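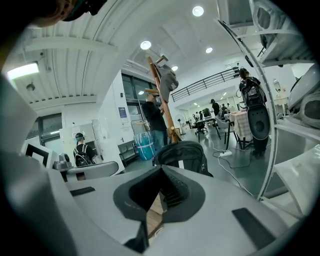
Busy afternoon in the lab, gripper in hand. Thread on the dumbest bug I have chased all year, and how it ended up being a safety thing too.

1/ OK so a bunch of you asked what happened with the gripper after I posted that one grumpy line in March and then vanished. I was in the hole with it. I'm out of the hole now (mostly) so let me tell you the whole thing while I still remember the order it happened in.

2/ Background for new people: I work on hand-held grippers at Drellham. You carry it, you squeeze, the fingers close on a thing, and it records how you did it. The fingers have soft rubber pads with ribs inside the notch, and the pads are where this story lives.

3/ The complaint came from Dayana Valdovinos. She'd done a long run of picking up cups and she told me the fingers were "thinking about it" before they let go. I wrote that down word for word because I had no idea what to do with it.

4/ I pulled the log. 3408 grasps in that batch. I scrolled through the first bunch and the opening command was fine, the motor current was fine, timing fine. I told her it looked fine. She gave me a look I deserved.

5/ Next day she put the gripper in my hand and said just do it yourself for an hour. So I did! And somewhere in there I let go of a mug and the mug stayed. Fingers open on the screen. Fingers not open in real life. It hung there for a beat and then dropped on the table.

6/ Didn't break. I did say a word.

7/ So now I have a gripper that says it's open when it isn't. If you do this stuff for a living you already know why my stomach went funny. Everything downstream believes that number.

8/ First theory: software. It's always my first theory, mostly on account of me having written it. Jawad Bhutto and I spent two days on the position estimate. We found a real bug, a rounding thing in how the zero gets saved, and we were so happy. We fixed it, we got lunch.

9/ It was a real bug and it had nothing to do with this. The mug hung again before the end of the day.

10/ Second theory: the cable. Eliseo Huerta is a cable guy, he believes in his heart that all problems are cables, and he's right often enough that you can't argue. He swapped the whole harness. He also re-taped half the connectors in the room while he was at it - thank you Eliseo, the printer works now.

11/ Still hung.

12/ Third theory was the pads are sticky. Which, yes, rubber is sticky. But we had cleaned them! We clean them every session with the wipes that live next to the sink.

13/ You see where this is going. I did not see where this was going.

14/ Berenice Figueroa asked which wipes. I said the wipes. She said which wipes. I went and got the tub and it was a different tub than the one on our supply sheet. We'd switched over when the old ones ran out and it never made it into the log.

15/ The new ones leave something behind. I don't know the chemistry and I'm not going to pretend to. On the hard plastic it doesn't matter, you rub it off with your thumb. On the soft pads it sits down in the ribs and builds up, and the rubber goes tacky.

16/ So we took two sets of pads off the same order. One set got the new wipes, one set got plain water and a lint-free cloth. Same person, same mugs, 100 grasps each. Water set: no hangs. Wipe set: 6 hangs.

17/ I know, I know, it's a small test. Perla Manríquez already told me it's a small test. We ran it again with a different person and got the same picture, so I'm going with it.

18/ But that's only half! Sticky pads explain why the mug hangs. They don't explain why the screen said open.

19/ That part is a design thing and it's on me. We measure position at the motor. There's a little springy piece between the motor and the finger so you don't crush stuff. If the finger is glued to a mug, the motor turns, the spring stretches, and the number says open. The finger hasn't moved.

20/ I knew about that spring. I put it in a slide once. I just never pictured the pad holding on hard enough to matter.

21/ Now the safety bit, and I want to be plain about it. Same finger design goes on the arm we have running in the Edero cell. The arm checks "gripper open" before it backs away from the table. If that's wrong it backs away with the thing still stuck on, and the thing lets go whenever it feels like it, up high, over whoever's there.

22/ We stopped the arm the same hour. I walked over and hit the button myself and then wrote the email, in that order. I'd do it that way again.

23/ No one was hurt. There's one entry in the old arm log, cycle 1589, where a part landed outside the tray and somebody typed "operator bump" and moved on. I'm pretty sure it wasn't an operator bump. I can't prove it.

24/ What we changed so far: old tub is in the trash. Water and cloth only on pads, and there's a sign. New pads on everything. The arm now pauses after opening and does a tiny wiggle before it lifts, with the speed turned way down.

25/ What we haven't changed: the sensor's still on the motor side. Jawad wants one on the finger itself. I want that too, but there's hardly any space in there and every version we've drawn so far makes the fingers fatter. If you've done this on a small gripper PLEASE talk to me.

26/ A couple of you asked if you should worry about yours. If you have soft pads and you measure at the motor, try it. Open on something light, look at the fingers with your eyes, then look at the screen. Takes a minute.

27/ And go read the label on your wipes!

28/ Dayana would like it noted that she said "thinking about it" on day one. Noted. I'm going to put the pad test write-up somewhere public once Perla is done marking it up in red.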